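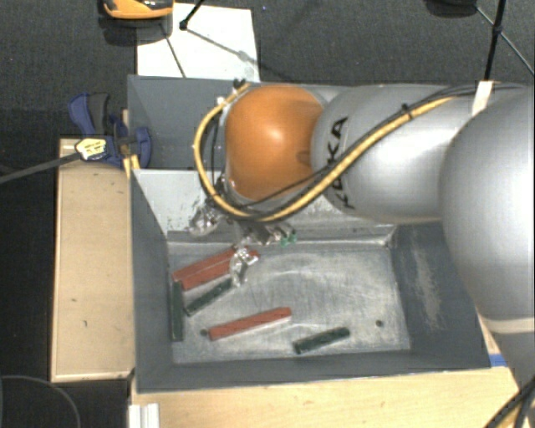 Budgeting for a used arm, quick tips before I head back out to the shed. Price the arm last. Everyone does it first, then theres nothing left for the bits around it. Put 15 per cent aside for cabling, ties and mounts, more if the run is long. Ours is a KUKA and the yellow cable loops right up around the orange joint, so measure for the loop, not the straight line. Ask for slack in the quote. In writing.

Bins. Buy spares. The floor scratches up fast, grey plastic or painted doesnt matter, and a divided one saves buying two. Sullow do them in packs of 8, Bokadmont sell singles but freight is a killer.

Clamps. Cheap ones OK for a wooden top. Get more than you think.

Gripper fingers are a consumable!! Own line in the budget, same as sandpaper. I allow $200 a year and go over it.

Test parts: anything long and a bit awkward, in two colours so you can tell at a glance what's been missed. Don't pay catalogue prices for these, offcuts are fine.

Lead times. Prekeo said 8 weeks for the controller, order by October if you want it runing before the Christmas shutdown. Draw the floor plan first, incl. where the cables come down and where you'll stand.

Spreadsheet layout pinched from Rozália Zelenák, ta. Messina bench heights next time.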